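Doltberg County Jail Reentry and Safety Project
Progress report to the Paewai Fund, 30 Jan 2025

Hi all, and thanks for being patient while I pulled the numbers together. 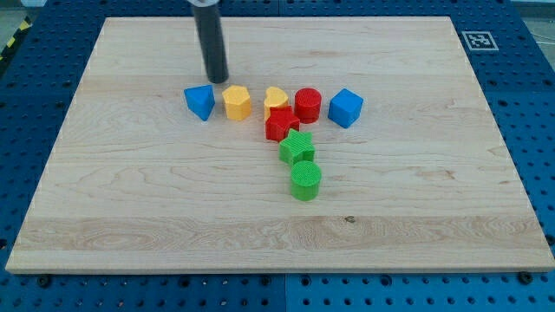 The big news first: the new head count system went live in both housing wings in October, and we've kept it running every shift since. Officers scan each wristband at the door, and the totals go straight to the control room. We've logged 832 counts so far. Of those, 15 didn't match on the first try, and every one was cleared up by a second count (mostly torn bands, plus one guy who was at the dentist in Dindness and hadn't been signed out).

Training took longer than I'd promised you. I'd hoped to have all 41 officers through the escape response course by now, but the night crew is short and I couldn't pull people off the floor. They're the last group left, and I've got them booked for the next round.

The fence sensors on the north side are still my headache. Plutetti sent a crew out twice and the alarms still go off in high wind, so we've gone back to foot patrols there after dark. I'm holding their final payment until it's fixed – I hope you're okay with that. The patrols have eaten almost 288 hours of overtime, which I've charged to the county and not to your grant.

On the reentry side, things are going great! The job class is full, there's a waiting list, and the sheriff let us have the bigger room on visiting days too. I'd like to move what's left in the travel line over to class supplies, if you'll sign off on it. The form is attached, along with the overtime sheets and the Plutetti letters.

Call me if anything looks off. I'm at my desk most mornings before the shift change.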